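Monday, February 2021

Second evening of Seraina Schnyder's online movement course, the one Ieuan talked me into. Four weeks, two hours a go, "finding the inner pulse". I found the edge of the rug, mostly with my toes.

She had us lie down and breathe into our shoulder blades. I have never understood how one does that. Oľga said afterwards that she felt something open. I asked what, and she said I was being difficult. Perhaps. But when a teacher tells 22 people on a screen that she can sense the energy in the group, I do wonder what she is sensing it with.

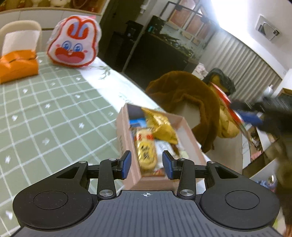
Snack box, week two.

The second half was better, I'll give her that. A plain step pattern, weight back, weight forward, arms left alone, and no talk of pulses. Efren played the drum from his kitchen in Pomham and the sound came through late, so we were all dancing to a beat that had already gone by. Seraina called this "listening with the body". I call it a bad connection.

Ieuan wants to sign up for the summer week at Langlois in June, if it's allowed to happen. 677 for the course and the bed is extra. I said I'd think about it and I have, and no.

Knees sore. Must move the rug before next time.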